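The Label Said Ethical. I Asked Who Checked.

September 13, 2024

I bought a set of sheets from Nirkby in January, mostly on the strength of a green tag that said "ethically made, independently verified." I paid 86 dollars for it. The same thread count without the tag was a good deal less, so I figured the difference was going to somebody who sews for a living.

Then a reader named Kenneth Haldane wrote to ask me which independent party had done the verifying. I didn't know. It wasn't on the tag, and it wasn't on the website either.

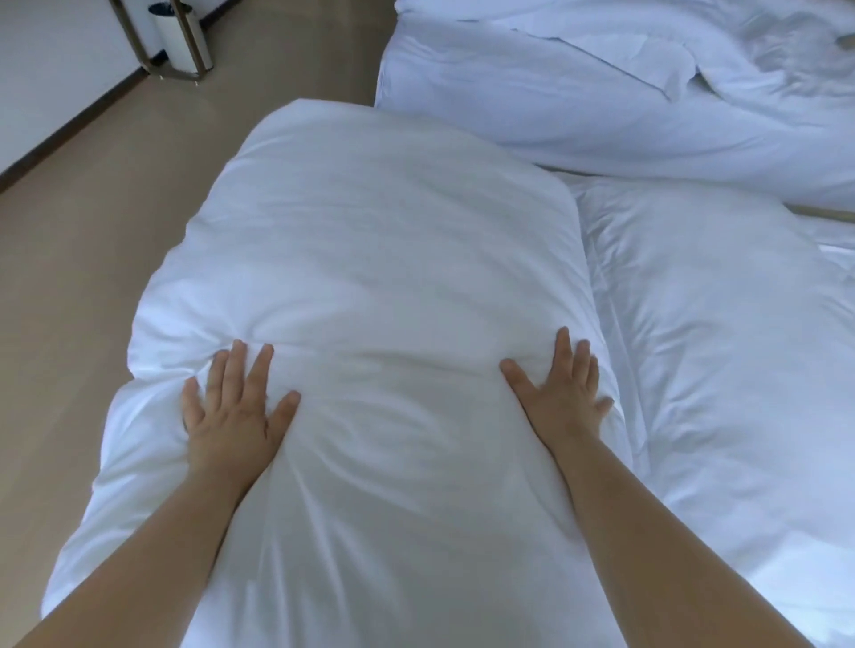

Customer service took nine days to answer. The reply said Nirkby's factories are audited by Britar, "a trusted partner in supply chain integrity." I asked for the audit and was sent a brochure. It had a lot of leaves on it. When you put both hands flat on a big white pillow and press, you learn whether it's soft, and that is all you learn. You don't learn who stitched the seam or what hours they kept, and neither does a store buyer. So the tag has to do all the work, and I'd like to know what's behind it.

What I got out of Britar, after three emails, was this. The factory is told the date of the visit in advance. The factory pays for the visit. Workers are interviewed on site, with a supervisor "available to assist." More than 200 factories carry the certificate, and when I asked how many had ever lost it, the person writing to me said that figure wasn't tracked.

Not tracked! A school that never failed a student would at least be able to tell you so.
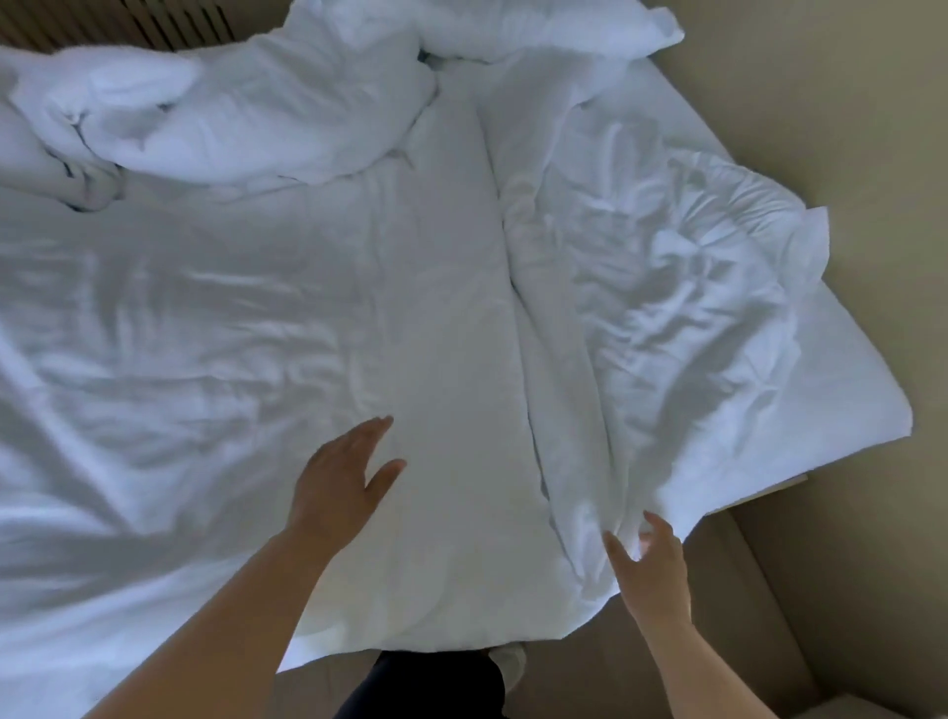
I ran all this past Ajith Sastry, who spent years doing inspections for a garment importer before he quit. He wasn't surprised. He told me he once walked into a plant where every time card for the month was filled out in the same pen. He wrote it up, and the plant passed. He does think some audits are worth having - the unannounced kind, with interviews held away from the building - but they cost more and they find things, and buyers don't always want things found.

Nirkby isn't the only one. Penrose says its bedding is "100% responsibly sourced" and doesn't define responsibly. Zistora at least names its factories, though the list I found had no addresses.

I'm not saying anyone is being abused in the place my sheets came from. I have no idea, and I don't believe Nirkby does either. I've asked them for the factory name twice now. If they send it, I'll post it.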